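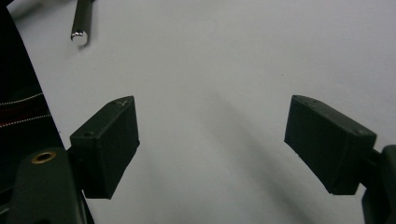
Sorholm Readers' Circle – Essays and Opinion

In praise of the slow thriller

I finished Flodudier at ten past one in the morning with a cold cup of tea beside me and work the next day, and I would do it all again. It has 313 pages, and for the first 246 of them nobody fires a gun, steals a car or finds a body. A woman goes to a port town to sort out her late brother's flat. She reads his post. She gets to know the people downstairs. I was gripped!

Several of our members gave up on it, and I do understand why. We have all been trained by books that open with a corpse and end every chapter on a slammed door. I like those too (I have read both Skevix novels and would read a third tomorrow), but they leave me oddly empty. By the following week I couldn't tell you who did it. I can still tell you what the brother in Flodudier kept in his kitchen drawer, and why the gas bill made me put the book down and walk round the room.

A slow thriller gives you time to get things wrong. I had settled on the landlord by chapter four and spent a hundred happy pages collecting evidence against him, all of it rubbish. A faster book would have cleared him in a paragraph and hurried on. This one lets you stew, and when the truth does come you feel a bit ashamed of yourself, which I think the author wanted.

Then there is the sea fog, the ferry timetable, the long argument about a parking space. People call this padding. I'd say take any of it out and the last sixty pages fall over. The parking space matters enormously, and I will say no more about that.

Xavier, our April book, tried something similar and didn't quite manage it, mainly for want of a main character you'd care to sit next to on a bus. Slow only works with good company. But I would still rather read a brave near miss than another countdown to midnight.

So please, if you stopped at chapter three, go back. Give it a wet weekend.

Comments (3)

marrowfat
I was one of the ones who gave up! Have fished it out from under the bed. Chapter five now and I do not trust the landlord.

Tilly_reads
Disagree about Xavier, I loved him, grumpiness and all. The ferry chapter in Flodudier is wonderful though.

oldpaperback
Is the large print edition in at the library yet?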